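Orneo Institute, Teleoperation Program. A thread on how task demonstrations are recorded for the bin-handling study. (1/9)

The study asks a simple question: how many demonstrations does a robot need before it can move an item from one bin to another without help? We began recording in October and have 262 accepted demonstrations to date. The target for the first release is 600. (2/9)

Each demonstration is given by remote control. The operator sits at a Varkau station, moves a pair of hand controllers, and the arm follows. Joint positions, gripper opening and the wrist camera view are saved together, so that every movement can be matched to what the gripper was facing at the time. (3/9)

Guiding the arm by hand remains in use for short motions, such as the final approach to a bin rim. Operators report that it gives a better feel for contact. It also places a person's hands in the camera view, and for this reason those recordings are kept in a separate set. (4/9) 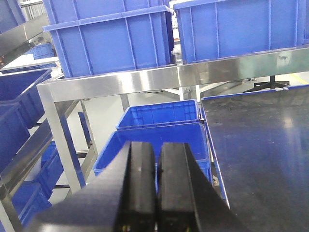
Emiko Kobori
Head of Demonstration Recording, Orneo Institute

The wrist view is the one our operators learn to work from. The two gripper fingers hide part of the nearer blue bin, and operators must plan their approach with that in mind. Steel racks and shiny surfaces add glare, which the model will also have to handle. We do not remove it from the recordings. (5/9)

New operators complete 31 practice runs before their work is counted. Nawal Tahiri, who leads operator training, reviews each run and returns written comments. The most frequent comment concerns speed: a demonstration performed in haste teaches the robot to hesitate in the wrong places. (6/9)

Failed attempts are kept and labeled. If an operator misses a grasp and recovers, the full sequence is saved, including the correction. Earlier work at our Nirenholm site discarded these, and the resulting model had no means of recovering from a poor grasp. (7/9)

Recordings are stored in the Saha format. Documentation for outside groups is in preparation and will cover file layout, labels and the operator guide. Requests for early access may be sent to the program office. (8/9)

The next update will follow when the set reaches 400 accepted demonstrations. It will include a comparison of remote control and hand guiding on the same task. (9/9)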